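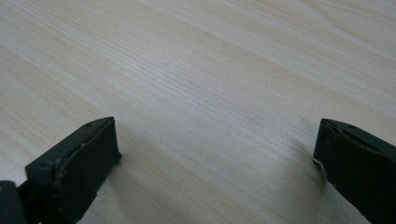
**Eleni Stojanovska**
*Programmer and host, Okis Film Club*

# Film club questions, answered

I get a lot of emails before each new season, and I love them, so please keep writing. These are the ones that come up most, with the April changes worked in.

## What do you show?

Mostly features from the last fifty years or so, with a strong lean toward things you'd have trouble finding at home. We go through phases! Last season was heavy on road movies (my doing). This season Zlatko Dervishi is choosing half the program and he has gone all in on courtroom dramas, including two I had never heard of and now want to press on everyone I meet.

Every season also has a shorts night. If you've never sat through a program of shorts in a room full of people, come to that one first. You never wait long for the next thing, and the arguments afterward are the best we have.

## Do I need to know anything about film?

No! One of our regulars had seen maybe a dozen movies in a theater before she joined, and she asks the questions that get the whole room going. If you know the difference between a dolly and a zoom, great, tell us about it. If you don't, somebody near you will be very happy to explain it during the break, possibly for longer than you wanted.

## Where are the screenings?

In the upstairs room at the Yordanov building. It holds 111 people and there are no bad seats, though the back two rows are a little closer to the projector fan than some people like. The elevator is to the left of the main doors. Wheelchair spaces are in the front and middle, and you can reserve one by email or just ask at the door.

## How much does it cost?

Single tickets are $9. A season pass covers every regular screening plus the shorts night, and you can bring a friend free to one show of your choice. Students get in for $5 with any school ID, and yes, an expired one from last semester is fine.
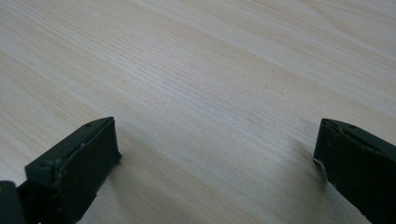 *Pale wood grain, running on the diagonal.*

## What happens after the movie?

We take a ten-minute break, then there's a talk for anyone who wants to stay. It usually runs 30 minutes. Sometimes it runs until they turn the hallway lights off on us. You can slip out at any point and no one will mind.

Talks are led by a different member each time. Tainá Paiva did one on sound editing last season that completely changed how I listen to footsteps in movies. I've been insufferable about it ever since.

## Do you show films in other languages?

All the time, always with English subtitles and never dubbed. We also run English captions on English-language films whenever the copy has them. If captions are a must for you, check the listing before you come. It will say "captioned" next to the start time.

## Can I bring kids?

The 2 p.m. matinees are picked with families in mind, and kids under 12 get in free. Evening shows vary a lot. The listing gives the rating and a line or two on anything rough, and if you're still unsure, email me and I'll tell you exactly what's in it. I've already watched it at least once.

## Can I suggest a movie?

Please do. There's a slip box by the ticket desk and a form on the members' page. Ermira Dumitrescu reads every single one and keeps the master list, which passed 1,000 titles over the winter (I'm so proud of that list). We can't get screening rights for everything, and some titles take months of back-and-forth, so don't give up on yours if it isn't in the next program.

## Can I show my own film?

Local filmmakers can submit to the shorts night. The limit is 15 minutes including credits, and work in progress is welcome as long as the sound is reasonably finished. Selma Dimitrov handles submissions and gives notes to anyone who asks for them. Her notes are terrific, and very direct.

## What about spoilers?

Introductions before the movie are spoiler-free. The talk afterward is a free-for-all about that night's film, but please give a warning before you ruin the ending of a different one. I'm still recovering from what Zlatko did to me with a certain submarine picture.

## I missed a screening. Will you show it again?

We repeat two films at the end of each season, chosen by member vote. Voting opens right after the shorts night and the form goes out in the newsletter.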